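I've been eating off the same plates since I moved to Hillport, and last month I finally replaced them. This post is mostly about how I went about it, because I spent far more time on it than I planned to and I'd like to have it written down somewhere.

The old set was a wedding present to my aunt, Gisela Sepúlveda, who passed it on to me when she moved into a smaller apartment. It started as eight dinner plates, eight side plates and eight bowls. By this fall I had five dinner plates, two of them chipped, seven side plates, and three bowls. The bowls always go first. They get stacked wet, they stick together, and then somebody pulls.

I didn't mind the mismatched numbers. What bothered me was the glaze. It had gone gray in the middle of every dinner plate from years of knives, and no amount of scrubbing moved it. I tried baking soda paste, which helped a little. I tried one of the powdered cleansers with oxalic acid, which helped a lot more, but the marks were back in a few weeks. From what I've read, most of those gray lines are metal left behind by the knife, caught on a glaze that has roughened up. You can take the metal off, but the rough surface will collect it again.

So I made a list of what I wanted.

- Flat enough to cut on, with enough of a well to hold sauce
- No wider than fits my cabinet, which has a shallow upper shelf
- Safe in the dishwasher and the microwave
- Sold one at a time, so I could replace a broken one

The last item turned out to be the hard one. A lot of stores sell boxed sets of four place settings, with a mug I don't want and a salad plate I'd use twice a year. If you break a dinner plate, you buy another box or you go without. I already own plenty of mugs.

**Measuring the cabinet**

My advice is to do this first. I did it second, after I had already brought home a very nice plate from a shop on Trarnov Street and found that the door wouldn't close on it. The shelf is 11 inches deep, but the hinge takes up part of that on the left side. The plate was just over 11 inches. It would have fit on the right, in front of nothing, with the glasses moved somewhere else. I took it back.

Anything sold as a dinner plate now seems to be bigger than what my aunt bought. Hers are just under ten inches. I put one on top of the Trarnov Street plate before returning it and there was a wide border all the way around. I don't need that much plate. Dinner for one looks lost on it.

**What they're made of**

I'm not an expert, but I did learn the basic differences. Earthenware is the softest and chips the easiest. It also soaks up water anywhere the glaze is missing, and that's why some older plates get so hot in the microwave while the food stays cold. Stoneware is fired hotter and is tougher, but it's heavy. Porcelain is fired hot too, and it can be made thinner for the same strength. Then there's the tempered glass kind that a lot of us grew up with, which is light and stacks very well, and goes into a great many pieces when it finally does break.

Enamel on steel was the other one I looked at. I like the look, and I have two enamel mugs I take camping. But you can't microwave it, and I reheat leftovers nearly every day. That settled that.

My friend Abelardo Montecinos washed dishes and then cooked in a hotel kitchen for 6 years, and he told me to stop looking in home stores altogether and go to a restaurant supply place. His reasoning was that a restaurant plate is designed by people who expect it to be dropped in a bus tub several times a night. They have a thicker rolled edge, they stack without wobbling, and you can buy one or you can buy 332 and the line will still be around in ten years.

He also told me to run my thumb around the foot of any plate before buying it. The foot is the unglazed ring on the bottom. If it's gritty, it will scratch whatever plate is under it in the stack, and a lot of the wear on the top of a plate comes from the bottom of its neighbor. I checked my aunt's plates when I got home. The feet were like sandpaper.

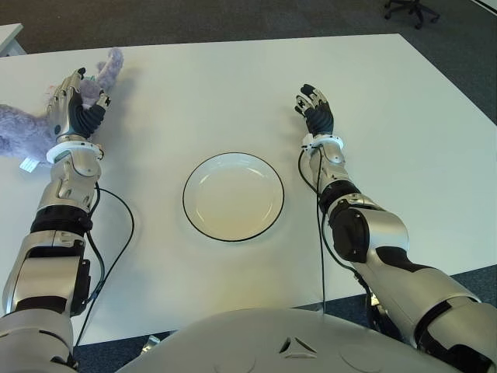 *Plain white with a thin black rim.*

I went back and forth on color for longer than on anything else. Pattern hides wear, and a dark glaze hides stains, but dark matte glazes show every knife mark in silver. I looked at a charcoal plate at the supply place that had been out on display and people had obviously been testing forks on it. White shows tomato and turmeric if you leave them overnight, but those come out with a soak. And if the line gets dropped someday, a white plate is the easiest one to match. You can put three different whites on the table and only the person who bought them will notice.

A colored rim is a compromise. It gives the plate an outline, so it looks like you picked it on purpose. The risk is that the rim is the part that rubs against everything. If the color is under the glaze it will last. If it was applied on top, the dishwasher will thin it out over time, and metallic bands are the worst for that and can't go in the microwave. You can sometimes tell by tilting the plate under a light and looking for a ridge or a change in shine at the edge of the band. Asking the store works better, if there's someone there who knows.

**What I bought**

The supply place is called Ulloa and it's out past the rail yard. It's open to the public, but it doesn't go out of its way to tell you so. There's a counter in front where people pick up orders and then four long aisles behind it with everything on steel shelving. I was there at 8 in the morning and I was the only one buying fewer than a dozen of anything.

I ended up with six dinner plates and six wide shallow bowls from a maker called Pevow. Both are porcelain. The total came to 93 dollars before tax. I'd set aside 70, so I was over, and the bowls were the reason. I had planned on regular cereal bowls. The shallow ones do for pasta, soup, salad and anything with rice, and I've used them more than the plates.

I skipped side plates. I kept the seven from the old set, which aren't very worn, and the white is close enough.

**A few weeks in**

The plates stack level, and the stack is shorter than the old one even with an extra plate in it. They're heavier than I expected from porcelain, probably because of the thick edge. They come out of the microwave warm but not hot. No gray marks yet, though it's early, and I've been using the same knives as before.

The dishwasher was a small problem. The rolled edge is thicker than the gap between some of the tines in my lower rack, so the plates only fit properly along the back row. I can fold down the front tines and put the bowls there. It means running it a little more often when people are over.

I've also started putting a sheet of paper towel between the bowls, since they have a slightly rougher foot than the plates do. I tried smoothing one with fine wet sandpaper, which is another Abelardo suggestion. It worked, but it took a while and made a gray slurry all over the sink. If you try it, keep it wet so you aren't breathing the dust. I'll do the other five when I have a free evening.

The chipped plates from the old set are under my houseplants now. Of the three good ones, I gave one to my aunt, who had asked for it. The other two are wrapped in newspaper in the hall closet, behind the vacuum.

Next is the silverware drawer. I have eleven forks and four spoons, and I would like to know where the spoons went.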